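4.2. Le pli comme indice : ce que le froissement ne dit pas

La littérature sur l'entretien du linge prête volontiers au pli une valeur de preuve. Un drap froissé aurait été mal étendu, un drap lisse aurait été secoué, tiré, rangé sans attendre. Nous avons repris cette idée avec quelque réserve (figure 3).

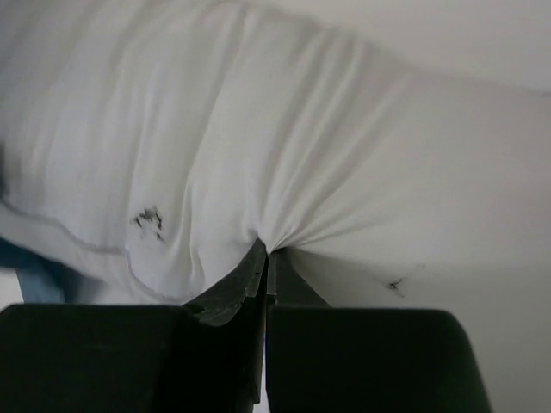
Figure 3. Étoffe blanche fine, pincée en un point ; les plis partent en éventail et se resserrent à l'approche de la prise.

Renato Retamal objecte que toute cette discussion repose sur un malentendu, car les gens qui plient le linge chez eux ne regardent pas les plis, ils sentent le poids du tissu et s'arrêtent quand la pile tient debout. L'objection est sérieuse et nous ne pensons pas pouvoir l'écarter. Elle rend au moins douteuse l'habitude de noter la qualité d'un pliage d'après son seul aspect, habitude à laquelle nous avons cédé nous-mêmes dans la première partie de l'enquête.

Reste que l'aspect est souvent tout ce dont on dispose. Sur une étoffe mince, une prise unique suffit à produire des formes très différentes d'un côté à l'autre : des renflements larges en haut à gauche, de longues lignes obliques et plus tendues à droite. Un observateur pressé y lirait deux gestes, ou deux états du tissu. Rien n'y oblige. La tension, le biais et le simple poids de la toile pourraient rendre compte de l'écart, et nous n'avons pas trouvé, dans les travaux consultés, de critère permettant de trancher à partir d'une vue isolée.

Le guide Zemden, que citent presque tous les auteurs, recommande pourtant de classer les plis en « plis de prise » et « plis de repos ». La distinction est commode – trop, sans doute. Appliquée à nos 329 relevés, elle a donné des résultats que nous hésitons à appeler des résultats : deux codeurs formés au même protocole se sont séparés sur les cas les plus ordinaires, taies, torchons, draps de dessous. Ils s'accordaient en revanche sur les serviettes épaisses, où il n'y a guère de plis à classer. Un accord obtenu dans ces conditions ne nous paraît pas mériter d'être mis en avant.

L'échelle Cirnik, en huit degrés, ne fait pas mieux. Ses degrés extrêmes sont clairs, ceux du milieu se confondent, et c'est au milieu que tombe le linge de tous les jours. On a proposé de la compléter par un temps de repos fixe de 600 secondes avant la lecture. Nous l'avons essayé en avril sans voir ce que l'attente apportait, sinon de l'ennui pour les participants, dont plusieurs ont replié les pièces entre-temps.

Nous retenons donc une position modeste. Le point de pincement se repère bien, et la convergence des plis en donne une localisation acceptable pour les étoffes légères. Au-delà, qu'il s'agisse de l'habileté de la personne, du soin qu'elle met à la tâche ou de ce qu'elle comptait faire du drap, le froissement ne permet à notre avis aucune inférence. Les données du foyer Medve, examinées en 4.3, ont été recodées en conséquence, et la colonne « qualité du geste » en a été retirée.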